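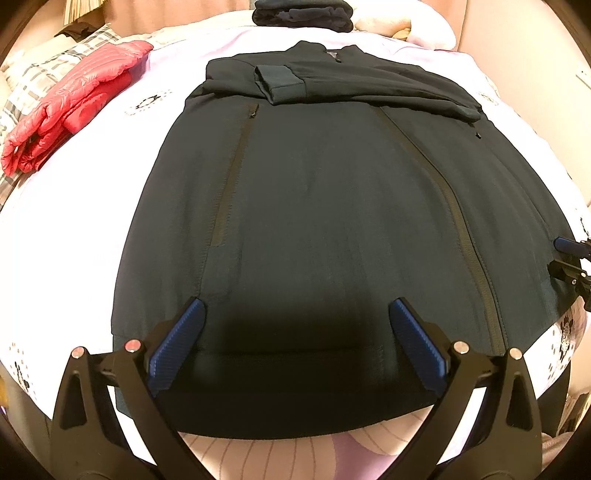 Dark charcoal-green jacket with a stand-up collar, one sleeve folded across the chest

Manorley (skateboard truck)

The Manorley is a reverse-kingpin longboard truck designed by Murray Trevaskis and first sold in small batches under his own name. It is best known among downhill and freeride skaters for its calm, even lean and for a baseplate that can be flipped to change the steering angle. Few trucks from such a small shop have had so long and lively a second life, and clean pairs are still among the most cheerfully argued-over items on collector boards.

Design

The hanger is cast and then machined on the faces that matter most: the axle ends, the bushing seat and the pivot. Early riders loved the bushing seat in particular. It is deep on the board side and open on the road side, so the truck feels planted near center and then lets go into a wonderfully deep turn.

The baseplate takes a wedge-shaped insert held by two bolts. Turned one way it gives a quick, surfy setup; turned the other way it takes out much of the steering for speed. Skaters commonly run the quick setting in front and the slow one in back, an arrangement usually called "split Manorleys" whatever trucks are on the board.

Pivot cups were supplied by Borkowska, a urethane pourer that also made wheels. The cups are pale yellow when new and darken with age, and a matched set of four unworn cups can sell for nearly as much as a tired hanger.

Versions

First run. Trevaskis made 110 pairs, each stamped on the underside of the baseplate. The hangers were left raw and had no logo. These are the trucks people mean when they say "bare Manorleys."

Second run. Lieven Nijs redrew the hanger with thicker shoulders after several first-run examples bent in hard slides. Some 700 pairs followed, most of them black. The change added weight, and whether it also dulled the turn has kept people happily typing for years.

Ternero edition. A narrower hanger made for the Ternero slalom team, with the wedge fixed in the quick position. It was never offered in shops. Brisa Bermúdez rode a pair through her whole slalom career and later wrote a tuning guide for them that remains the best thing in print on the subject.

Racing use

The truck made its name at the Horkach hill race, a steep closed-road event held each April. Thijs Van Hecke won there on a first-run pair, using stiff barrel bushings and a board he had shaped himself, and the second run sold out soon afterward. Willy Verbruggen took the title the next year on the heavier hanger, passing 6 riders on the lower hairpins in a final that is still a joy to hear described by anyone who stood on the hay bales.

At higher speeds most racers have since moved to fully machined trucks. The Manorley has stayed popular for freeride, carving and long coastal runs, where its forgiving lean really shines.

Collecting and identification

Buyers check the underside stamp first, then the wedge. Original wedges have a small notch on the thick end, and replacements usually do not. Repainted second-run hangers are sometimes offered as first-run pieces, but the thick shoulders give them away at a glance. Bent axles are common and can be pressed straight; cracks around the bushing seat cannot be repaired safely.

Standard bushings fit all versions. The Ternero edition needs a shorter kingpin, and spares are very scarce.

See also

Reverse kingpin truck
Split-angle setup
Horkach hill race

Last revised 2026-08-14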